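Folten Card Templates
Data card, revised 5 August 2020
Maintainer: Pichit Somboon

Summary

Folten is a set of 300 cutting templates for handmade greetings cards, with a table of measurements for each. It covers folded cards, shaped cards and the loose pieces that go on the front. The templates were drawn by hand, scanned, traced and checked against a cut sample on 300 gsm card.

Contents

templates/ holds one SVG file per template.
sizes.csv holds 1,203 rows, one per cut piece. A template with a base, a mat and three hearts has five rows.
papers.csv lists the card stocks used for the cut samples.
notes/ holds short text files on templates that need scoring on both sides.

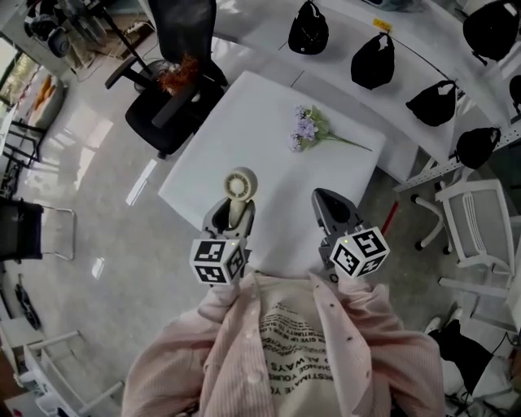
Can the templates be resized without spoiling the fold?
Scale the whole file by the same amount in both directions and the score line stays in place. Anything reduced below 60 mm on the short side should be test cut first, as narrow joins along the fold may tear.

Fields in sizes.csv

template_id: four digits, matching the file name.
piece: base, mat, layer or loose.
width_mm, height_mm: outer size of the piece when flat.
fold: none, side, top or gate.
source: Phuthong or Winberg, the two sketchbooks the shapes were drawn from.

Sizes are rounded to the nearest half millimetre. For pieces with curved edges, the width is taken at the widest point and includes any tab. Bases are measured open. To get the finished size of a side-fold card, halve the width. Gate folds have two score lines and the positions are given in the SVG, on the layer named "score".

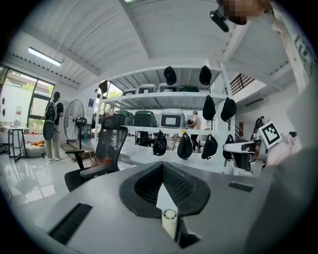 Top folds are treated the same way as side folds, except that the height is halved. Shaped cards such as the hearts and the teapot must keep part of their outline on the fold, and this part is drawn in blue. Do not cut the blue line.

Known problems

In 22 templates the mat is the same size as the base. Trim the mat by 3 mm on each side before gluing.
The Winberg shapes were scanned at a slight angle. The rotation has been corrected, but long straight edges may be out by half a millimetre.
Template 0095 has no sentiment panel. The row for it in sizes.csv is blank and should be skipped.
Weklow, the layout script, ignores the "score" layer unless it is visible when the file is saved.

Changes

The lace borders have been taken out for redrawing and are due back in September. Their numbers will not be reused.

Use

Cards made from the templates may be sold. The files themselves may be copied and altered if this card is kept with them. Corrections should give the template number, the piece and the measured size.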